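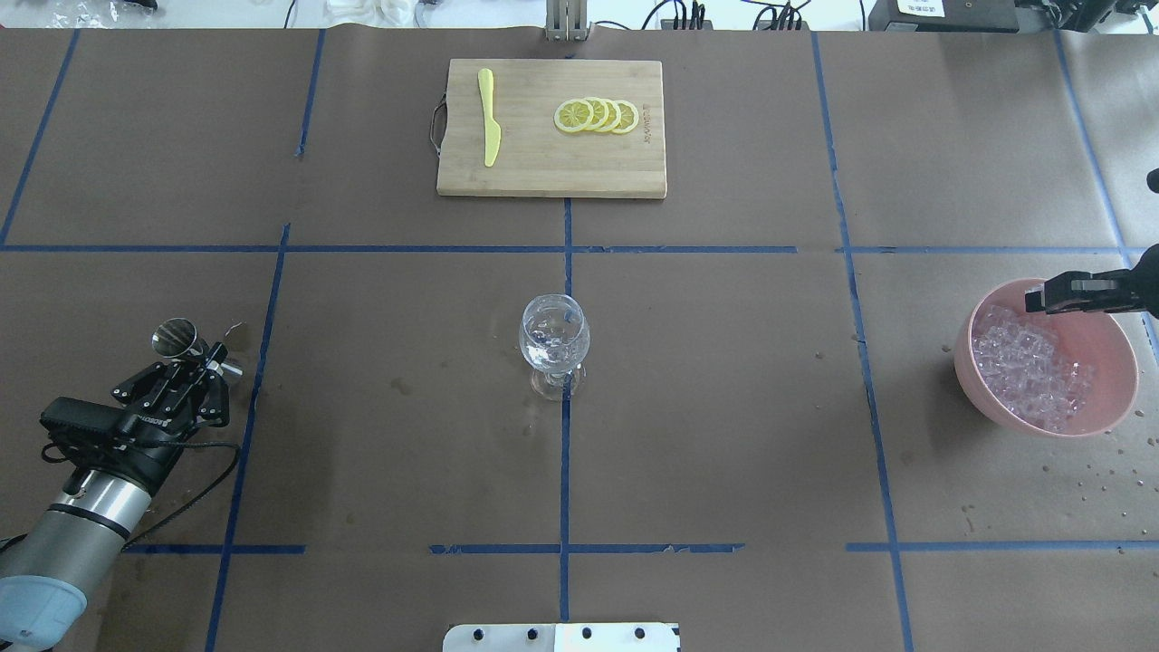

By Silvan Camenzind, Workplace Services, Plillell
Updated 9/28/22

Automated Drink Station: Questions From Bar Staff

Will the station replace bartenders?
No positions at the Plonville bar will be cut. Staff assigned to the station keep their current job title and pay rate.

What work will the arms do?
The two arms are assigned to measuring with the jigger and handling ice. Guest service, age checks and all complaints remain with staff.

Who prepares the garnish?
Staff do. Lemon slices are to be set out on the cutting board, overlapping in a row, before service begins.

Why is the counter marked with blue tape?
The tape divides the paper into zones. Glasses, the ice bowl and the board each have a place. Please do not move or replace tape without asking the shift lead.

May I reach in while an arm is moving?
No. Stop the station first, then clear the spill or refill the ice.

Is training required?
Yes. Each employee completes 6 paid hours with Lahcen Tahiri before working a shift at the station. Sessions continue through November.

Will my tips change?
The tip pool is shared as before. The station does not receive a share.

Where do I send other questions?
Write to Vlasta Mujić in the Plonville staff office.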